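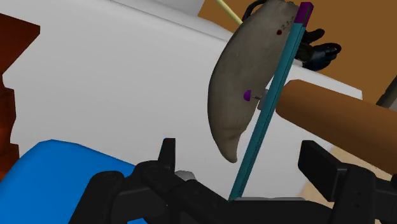

Do I need to have made mead before to join in?

Beginners are very welcome, and about half of the places are being kept for people who have never fermented anything on purpose. If you can stir honey into water and write in a notebook, you qualify.

CALL FOR HOME MEAD MAKERS
The Trarnell One-Gallon Mead Project

Hi, I'm Essam Amrani, and I'm looking for 40 people in and near Trarnell who would like to make a gallon of mead at home this winter, keep notes on it, and then bring it to a big tasting in the spring.

Let me back up a little. Last year my friend Otis Zamora and I each started a gallon on the same evening. Same honey, same yeast packet split down the middle, same recipe (his mother's, with a lot of crossing out). Mine sat in the hall closet and his sat on top of the refrigerator. When we opened them, his was dry and sharp and tasted a bit like green apples, and mine was soft and sweet and, I'm sorry to say, smelled like a struck match for the first ten minutes. We argued about it for weeks! Was it the temperature? The tap water? The fact that Otis shakes his jug every time he walks past and I leave mine alone?

Two jugs can't settle an argument like that, so I wrote up a plan and applied for a small local grant, and we got it: $2,300, which pays for the jugs, airlocks, yeast, and thermometers. Arnholm Honey is giving us the honey, all from one harvest, mostly clover with some late wildflower in it. I've been eating it off a spoon.

What you'd be doing

You pick up your kit in November and start your batch any evening that first week. Mixing takes an hour or so, and most of that is cleaning things and waiting for them to drain. After that you read the thermometer once a day and write down the number. Once a week you write a few lines about what you see, smell, and hear (a happy airlock is noisy, you'll get fond of it). When the bubbling slows down you siphon the mead off the gunk into a clean jug, and I'll run an evening at the Girard Street kitchen for anyone who would like to do that part in company.

Then it sits. The whole thing runs five months from start to tasting, and for a lot of that you are doing almost nothing.

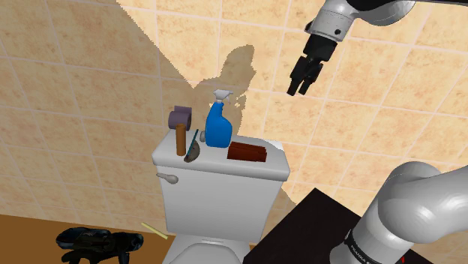
Blue spray bottle and a roll of paper on the tank lid.

What you get

The full kit, and it's yours to keep. All the honey for one gallon. A printed guide that I wrote and Otis cut in half, so it's readable now. A phone number you can text when the foam looks weird (foam often looks weird). A seat at the spring tasting, plus one guest. And of course your mead, minus one bottle for the tasting table.

There's no pay, I should say that plainly. There's no fee either. If you drop out partway I'd love to get the jug back, but I won't come to your house for it.

Who can take part

You need to be 21 or older, and so does anyone you bring to the tasting. You need to live close enough to pick up a kit in person, because I am not mailing glass. You need a spot indoors that stays above 60 degrees, out of direct sun, where a jug can stand without being knocked over. A closet is fine. A pantry is great. Please don't use the garage unless it's heated, I tried that one December and the yeast simply went to sleep on me.

Please don't sign up if you or someone at home has trouble being around alcohol. A jug in the corner for five months is a lot to live with, and you can still come along and help us with labels and bottle washing at Girard Street if you like the sound of the project.

I'd like a good mix of homes. Old houses with drafty kitchens, new apartments, well water, city water, people who keep the heat low and people who walk around in a T-shirt in January. If you think your place is an odd one for this, that makes me more interested!

How the batches are split

Everybody starts with the same recipe and the same yeast. After that you'll draw a card when you collect your kit. Some cards say leave the jug alone, some say swirl it daily for the first week, and some give you a small packet of yeast nutrient to add in stages. Please stick with your card even if you think it's the wrong one. I drew for Otis already and he got "leave it alone," and he is taking it badly.

You can't add fruit or spice to the project batch. I know. People ask every time I talk about this. Start a second jug, put all the raspberries and cinnamon you want in it, and bring that one to the tasting too. We'll have a side table for it.

The tasting

We'll pour everything blind, with plain stickers on the bottles, and everyone scores everyone else's. I'll put the results and the temperature notes together afterward and send a copy to all of you, with first names only, or no name if you'd rather. A couple of people from the Itport cider club have promised to come and be rude about our mead, and they know what they're doing, so bring a thick skin and something salty to share.

One helper wanted as well

I'm also looking for someone who is comfortable with spreadsheets to type up the notebooks over the winter. It's a few hours a month and you can do it from your couch. My handwriting isn't the problem here, it's that I fall asleep. If that's you, say so when you write, and you can take a kit too.

How to sign up

Leave a note at the front desk of the Girard Street kitchen, marked for me, or fill in one of the cards in the box by the door. Put down your name, a number I can text, what kind of home you live in, where the jug would stand, and whether you've made mead, beer, cider, or wine before. Tell me a bit about why you'd like to do it. One line is plenty, though I do enjoy the long ones.

If more people sign up than we have kits for, I'll pick names to get that mix of homes and experience, and everyone else goes on a waiting list in case somebody moves or changes their mind. You'll hear from me either way before the kits go out.

Kit pickup is at the kitchen from 6 p.m., and I'll have last year's bottles open for anyone who wants to try them, including the one that smells like a match.

Essam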